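24th December, Dastport, small room

Continued with the cotton pad task for Prullia. The instruction to the demonstrator is the same as in November: take one pad from the tray, hold it upright with the left hand, bring the right hand to it, then put it in the holder at the back corner. The order of the pads is free.

The target is 500 episodes. Before today we had 222 that passed the check, and today I accepted 45 more. I rejected 3 where the hands left the view before the pad was released.
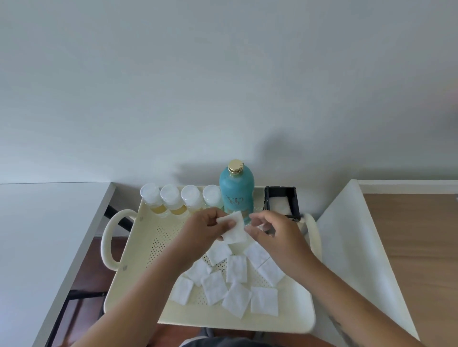
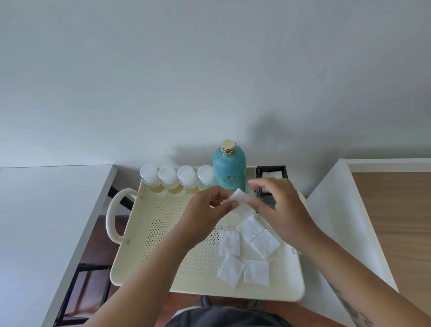 Left hand on the pad, right hand coming in.

The segment labels still give me trouble. Foren wants one label for "grasp" and one for "transfer", but with pads both hands are busy at the same moment and I do not know where to cut. For today I put the cut at the first frame where the right fingers touch the pad. I wrote the same rule in the shared sheet, so please use it also for the old episodes, or tell me if you disagree.

A second problem is the white pads against the cream tray. The segmentation model finds them well when they lie apart, but when the corners overlap it often makes one object from two. I have corrected these masks by hand, and it is slow work. Perhaps we should ask Ó Súilleabháin if they can lend us a darker tray, with the same handles if possible, so that the old data stays comparable.

To do: copy today's files to the second disk, check the clock difference between head and wrist recordings, order more pads. The bottles stay in the same order until the set is complete.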